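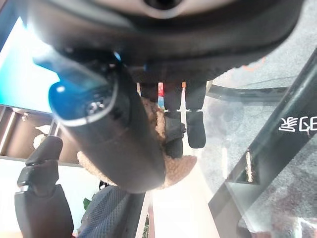 The Plevska coin case was a criminal investigation into the smuggling of ancient coins by road and sea to buyers in northern Europe. It takes its name from Plevska, the freight depot where the first consignment was stopped. The coins travelled inside hollow cylinders declared as machine parts. These had a smooth, dark charcoal-grey finish and one rounded end, much the same general form as the cylinder in the photograph, and they drew little notice among ordinary industrial goods. Customs staff opened 66 of them over the course of the inquiry and recovered 2303 coins, most of them bronze.

Background

Small bronze coins are among the most commonly trafficked antiquities. They are easy to carry, are found in large numbers by people using metal detectors without a permit, and sell in batches at prices low enough to escape close checks. Dealers often describe them as coming from an old collection, and the claim is hard to disprove once soil and find spot have been lost.

Discovery

The first cylinders were found in June, when a pallet booked through the haulage firm Welura was weighed again after a dispute over charges. The load was heavier than its papers allowed. A customs officer, Manolis Nikolaidis, had one of the parts drilled and found coins packed in wax. The rest of the pallet was opened the same night. A second load, already on its way to a storage unit at Sullundale, was allowed to continue under watch — a decision later criticised by the defence. 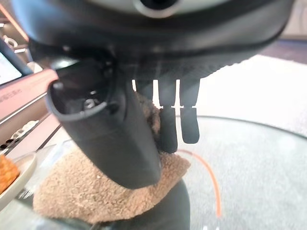
Investigation

The inquiry was led by Efthymia Karamanlidis, a detective in an art crime unit. Her team worked mainly from shipping records and found that the same description of goods had been used on earlier consignments, all of them sent to a trading company called Wojcik. The company had a postal address and a bank account but no staff. Police in two countries searched the storage unit and a farmhouse, where they seized scales, wax, detecting equipment and a notebook of payments.

The coins were examined by Gwenaël Bouvier, a numismatist, who concluded from traces of soil and from the mix of mints that most had come out of the ground recently and from no more than a few sites.

Trial

Christos Manolakis, who had arranged the bookings, was convicted of handling stolen cultural property and of making false customs declarations. He was sentenced to 26 months in prison. Eirini Kokkinos, named on the papers of the trading company, was acquitted after the court accepted that her signature had been copied. Welura was not charged. The men who dug up the coins have not been identified.

Aftermath

The coins were returned and placed in museum storage. A selection has since been shown in public, with labels that give the place of origin as unknown. An appeal by Manolakis against the length of his sentence was dismissed.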